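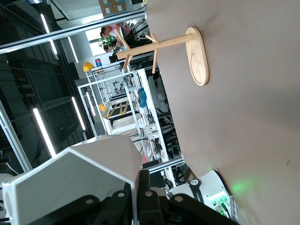
머그 걸이는 컵 거는 물건인데 왜 받침 모양까지 적느냐고, 이슈 게시판에 이런 글이 올라왔어요. 컵 걸이면 가지 수만 알면 되는 거 아니냐고요. 저도 처음엔 그렇게 생각해서 가지 수 칸 하나만 만들어 놨었거든요. 그런데 집에 있는 걸이에 무거운 컵을 한쪽으로만 걸었다가 통째로 넘어뜨린 다음부터 마음이 바뀌었습니다. 받침 칸은 그날 저녁에 바로 넣었어요!

Hostarau 머그 걸이 목록
최종 수정: 2021년 5월 2일

무슨 목록인가요
주방에서 쓰는 머그 걸이를 한 줄에 하나씩 적은 표입니다. 지금 2,095줄이고, 파일은 2개예요. racks.csv가 본체고 notes.csv는 제가 쓰면서 남긴 메모입니다. 메모 쪽은 말투가 좀 제멋대로인데 그냥 두기로 했어요. 고치다 보면 끝이 없더라고요.

칸 설명
id: 일련번호. 중간에 빠진 번호는 중복이라 지운 것들이에요.
material: 재질. 나무는 "나무"까지만 적습니다. 사진만 보고 너도밤나무니 고무나무니 써 주시는 분들이 계신데, 판매처 표기가 없으면 지워요.
tone: 나무 색. 밝음, 중간, 어두움. 위에 있는 것처럼 결이 연한 나무는 "밝음"입니다.
base_shape: 받침 모양. 원형, 타원형, 사각형, 기타.
base_groove: 받침에 홈이 파여 있으면 1, 없으면 0. 저 타원형 받침처럼 동그란 홈이 있으면 1이에요.
pegs: 가지 수. 기둥 꼭대기 손잡이는 가지로 안 칩니다(이걸로 꽤 오래 고민했어요).
peg_layout: 가지가 뻗는 방식. 같은 높이에서 퍼지면 "한 층", 높이가 다르면 "엇갈림".
height_mm: 바닥에서 기둥 끝까지. 모르면 빈칸.

어디서 모았나요
시작은 Jirnon이라는 중고 장터 글이었고, 나중에 Flollbridge 주방용품 목록을 보태면서 확 늘었어요. 제가 직접 자로 재 본 건 100개입니다. 그건 measured 칸에 1로 표시해 뒀으니 치수가 중요하신 분은 그것만 걸러 쓰시면 좋겠어요.

알고 있는 문제
높이가 빈칸인 줄이 많습니다. 철제 걸이는 나무보다 훨씬 적고, 벽에 붙이는 건 아예 안 넣었어요. Modise 쪽에서 받은 40줄은 단위가 인치로 섞여 들어와서 아직 고치는 중이고요. unit_check가 0인 줄은 당분간 빼고 보시는 걸 권합니다.

보태고 싶으시면
한 번에 한 줄이어도 괜찮아요. 걸이를 평평한 데 세워 놓고 컵은 다 뺀 다음에 재 주세요. 가지 각도는 재지 않으셔도 됩니다. 각도기까지 꺼내서 재 보내 주신 분이 계셔서 angle 칸을 만들까 고민 중이긴 한데, 일단 notes에 적어 주시면 8월에 정리할 때 같이 볼게요.

라이선스는 CC BY 4.0이고, 출처에는 "Hostarau 머그 걸이 목록"이라고만 써 주시면 됩니다.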